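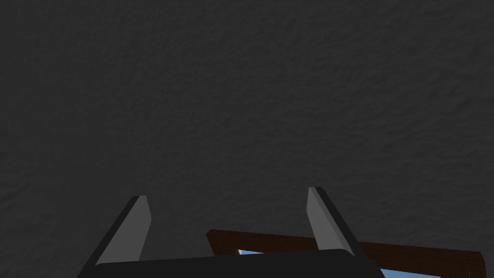
by Pasichnyk

Bench Tips: Testing Pick-and-Place in Simulation Before Touching the Real Table
Updated 2020-09-24

These notes come from the Veltham tabletop study, in which a two-finger gripper was trained and scored in the Pritance simulator on ordinary household tidying: things in trays, things in boxes, things lying across the top of boxes. The final set was 1859 simulated trials. The tips are for anyone setting up a similar comparison on a home or school workshop machine.

Give the table a texture

A flat, single-color table renders fast but gives the wrist view almost nothing to track when the fingers are open and no object is near. We use a dark gray, mottled surface. Keep the bumps small and irregular. A repeating tile can produce false matches, and the position estimate then jumps by one tile width. Change the texture seed between batches and write the seed in the log.

Start every trial with the fingers open

Set the opening by joint value and check it in the first rendered view. Both inner faces should be in sight with a clear gap between them. If one finger shows and the other does not, the camera mount has been entered with the wrong sign. Fix this before running a batch, as the trials can't be corrected later.

Score the approach and the grip separately

One pass/fail mark per trial hides the cause of a failure. We kept 2 marks: whether the palm reached the target pose, and whether the object left its support. In the April batch the combined score looked the same for both controllers under test. The separate marks showed that one missed on approach and the other closed too early.

Watch raised rims

A brown wooden tray rim seen at a slant can cover most of the tray floor. With the palm low in view, only slivers of the blue inside may remain visible, and a color-based detector will report the tray as missing. Have the arm take a second look from higher up before accepting "no tray" as a result. This added time to each trial and removed most of the false reports.

Treat long objects as lines

For anything with a shaft, fit a line first and choose the grasp point along it. Fitting a box around a diagonal object puts the center in a reasonable place but gives a poor closing direction. Where the two ends differ in shape or color, as with a purple shaft and a white tip, use the difference to fix which end is which. Do not rely on the end nearest the gripper.

Dark containers need a lighting check. Against a deep red interior, shadow and wall are close in value, and depth errors at the corner are easy to miss. Render one view at normal light and one brighter, then compare the corner position. Reject the setup if the two disagree by more than 5 mm.
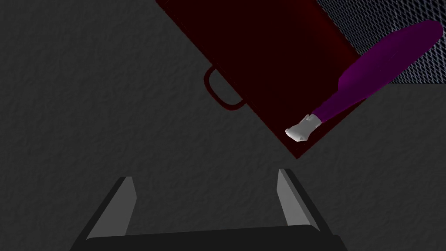

Log the start pose as well as the result

We drew 30 start poses and reused them for each controller. Without shared start poses, a run of easy ones can pass for an improvement. Store the pose, the texture seed, the light level and both marks on one line per trial. The Sasell log format works, as does a plain spreadsheet.

Known limits

Contact in the simulator is stiffer than on a real bench. Thin handles and loops are graspable in the model at angles that would slip in practice, so handle grasps were left out of the reported scores. Mesh surfaces were rendered but not tested as targets.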